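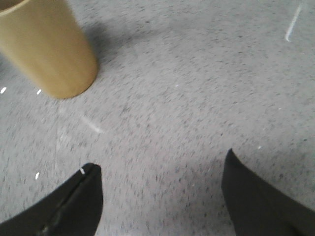

Open Day at the Gulmont Workshop: Floor Pickup on the Plendinora Arm

Posted 28 May 2021
Filed under: Gallery, Visits

Wrist camera view during floor pickup. The two black fingers are open, and the mustard-yellow cylinder is still up and to the left of the gap between them.

We opened the Gulmont workshop to visitors this spring and had 102 people through the door over one afternoon. Most were from the town, some came from the college, and a good number were kids with a parent in tow. They came in groups of up to 19, which is as many as fit along the rail without people standing on the cables. This page is a record of what we showed and what people asked about.

The arm

The arm is a Trondska bench model on a low cart, with a two-finger gripper and a small camera at the wrist. We call the whole project Plendinora, after the first software folder it lived in. It picks things up off the floor. That is all it does at the moment, and for the open day that was all we asked of it.

Visitors stood behind the rail and watched the arm itself or the monitor on the wall, which carried the wrist camera picture. Nearly everyone started with the arm and moved over to the monitor after a minute or two. On the monitor you get what the arm gets: floor, fingers, and whatever is lying in front of them.

The floor

The floor in the picture is pale gray with dark gray specks all through it. A few visitors who do tiling asked why we would pick a surface that busy. We like it for this work. A plain white sheet makes the job easy and teaches us very little, and the homes we would like this to work in have carpets, crumbs and patterned vinyl.

Look at the specks and you will see they are drawn out into short dashes. That is motion blur. The software has to cope with frames like this one, and so do the people labeling them.

The bright marks scattered across the floor got questions too. There is a thin white streak toward the upper right and several smaller flecks on the left. We ask the software to ignore all of them and go for the cylinder. One of the younger visitors wanted to know if it ever tries to pick up a speck. It has done, in early runs, and it looked very serious about it.

The shadow

The cylinder throws a soft gray shadow up and to the right. It is darkest right beside the cylinder and then fades out into the specks. Shadows gave us more trouble than anything else last winter. The old version of the detector drew its outline around object and shadow together, so the gripper would aim too wide and close on the air next to the thing it wanted.

We showed both versions on a laptop by the door, old outline and new outline, with a switch to flip between them. People who write software spent a long time at that laptop. Everyone else flipped the switch a few times and went for coffee.

The fingers

From the wrist, the fingers come in at the bottom left and bottom right of the picture. They do not look the same from this angle. The one on the left ends in a blunt, square tip with a tiny white mark near the end, and the one on the right comes to more of a point. You can also make out a thin dark seam running down the left one.

We had a spare pair on the table for visitors to handle. Please keep doing that if you come to the next one, they are hard to damage. The questions we heard most were how hard they squeeze and whether they would hurt. The grip force is set low for open days and the arm stops if it meets something it does not expect. You would feel a firm pinch.

Driving it yourself

After the automatic runs we let people take over with a hand controller, 4 turns to a group. Each turn started with one object on the floor and ended when it was in the tray or the time ran out. It is harder than it looks. The usual mistake is closing too soon, with the object still off to one side of the gap. The second most usual is watching the arm when the monitor would help more.

Some notes from the people running that station:

Kids who play video games go straight to the monitor and do well.
Adults tend to move one direction at a time, stop, think, and move again. Slower, but they get there.
Left and right on the controller follow the camera. Standing across from the arm, that feels backward.
The batteries in the hand controller need to be changed at lunch and not at the end of the day.

Questions we were asked

Does somebody steer it during the automatic runs? No. There is a person at the stop button the whole time and that person does not touch anything else.

Can it tell what an object is for? No. It finds a shape that stands out from the floor and works out where to put the fingers.

Why is the camera so close? It has to see the last part of the approach. A camera on the ceiling loses the object behind the gripper just when you need it. The cost is that the wrist camera often shows only part of a thing. The cylinder in our picture runs out past the top and left edges, so the software is working from its side and its base and just a sliver of the rim.

What does it do when it misses? It opens, backs off and looks again. It gets 4 tries and then it waits for help.

Is it for sale? No.

Visiting

The next open day is in September, in the Wickramasinghe Room on the ground floor, which has more space and a wider door for strollers and wheelchairs. Entry is free. Groups from schools should write to us first so we can hold a slot. Parking is behind the building, and the bike racks are by the side entrance.

Closed shoes, please, and leave bags on the hooks by the door. Photos are fine anywhere behind the rail.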